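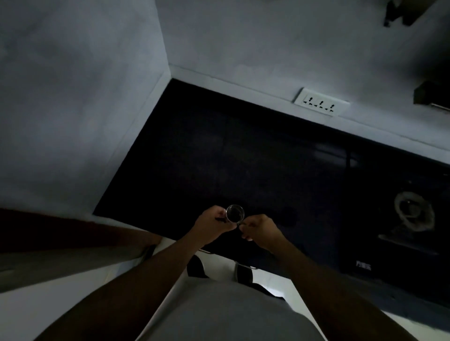
**What is a kitchen benchtop?**

A kitchen benchtop is the fixed horizontal work surface of a kitchen, normally set on top of base cabinets and used for preparing food, serving, and standing small appliances. The word is usual in Australia and New Zealand; countertop is the North American term and worktop the British one.

## Terminology

In Australian usage the bench is the whole fixture and the benchtop is the slab or sheet forming its upper surface, though in everyday speech the two are used interchangeably. An island bench stands clear of the walls. A peninsula is joined to a wall or to another run of cabinets at one end. The upright strip or panel behind a bench is called a splashback or, when it is low and made of the same material as the top, an upstand.

## History

Before fitted kitchens became common, food was prepared on a free-standing table, with a separate dresser for storage and a sink set on brackets or brick piers. Continuous benches came in during the first half of the twentieth century, when manufacturers began selling cabinets in matching modules. Timber, terrazzo and linoleum edged with metal strip were all used in that period.

Decorative laminate displaced most of these after the Second World War. It was cheap, came in many colours and could be cut by a joiner on site. Natural stone remained a luxury finish in suburban houses until late in the century, when imported slabs and computer-controlled cutting brought the price down.

## Materials

### Laminate

Laminate tops consist of layers of resin-treated paper bonded under pressure and glued to a particleboard or fibreboard core. They resist most household stains but scorch under hot pans, and the core swells if water gets in at a join or around the sink cut-out.

### Timber

Solid timber benches are usually made from narrow staves glued edge to edge. They are finished with oil or a hard lacquer. Oiled tops can be sanded and refinished many times, and need fresh oil more often near the sink.

### Natural stone

Granite is hard and tolerates heat well. Marble is softer and is etched by lemon juice, vinegar and wine. Both are porous to some degree and are commonly sealed on installation – pale stones in particular, as they show oil marks readily.

### Engineered stone

Engineered stone is made from crushed mineral bound with resin. Products with a high quartz content release fine crystalline silica dust when cut or ground, and workers who breathe it can develop silicosis. Australia has banned the manufacture, supply and installation of engineered stone benchtops, slabs and panels. Replacement products with little or no crystalline silica are now sold in similar colours.

### Other surfaces

Stainless steel is standard in commercial kitchens. Concrete, porcelain and acrylic solid surface are also used in houses.

## Edges and joins

The front edge may be square, bevelled, rounded (bullnose) or mitred. A mitred edge folds the face material down to make a thin slab look thicker. Long or L-shaped benches generally need at least one join, which fabricators try to keep away from sinks and cooktops, where there is little material left front and back.

## Care

Most surfaces are cleaned with warm water and mild detergent. Abrasive powders dull polished finishes and scratch laminate. Trivets are advised on anything containing resin, and chopping boards on all surfaces, including granite, which blunts knives quickly.

## See also

- Butler's pantry
- Kitchen work triangle
- Splashback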